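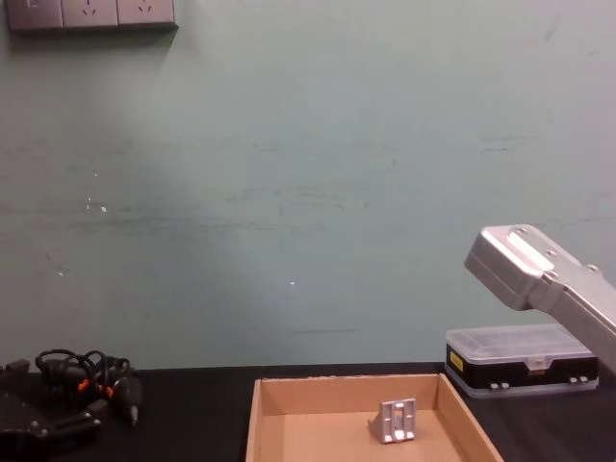

Cardboard tray

A cardboard tray is a shallow, open box with low walls and a flat bottom, usually made from corrugated board. I've used them on workbenches for years, so please forgive me if I get carried away in this entry!

The board is a wavy paper layer (the fluting) glued between flat sheets called liners. Most trays are cut from one flat blank, creased, and folded up, with corners that are glued, taped, or tucked. Brown ones are normally left unprinted, and I like them that way – you can scribble on them.

Uses

Shops stack cans and fruit in them, but to me they're mainly for small hardware: brackets, hinges, screws, all the stuff that loves to slide off a smooth black tabletop. Low walls let you reach in from any side, and a silver aluminum bracket shows up nicely against light brown board. For tiny parts I'd still pick a plastic storage box with compartments and keep the tray for whatever I'm working on right now.

Sizes

There's no one standard. The Plomach bench tray, which I buy, is 125 mm deep in the tall version, and Drarside sells them flat in cartons of 2,000 (way too many for me).

Care

Keep them away from oil and water. My friend Citlali Tlapale lines hers with scrap paper and swaps it when it gets grubby.

See also: Corrugated board; Parts bin; Angle bracket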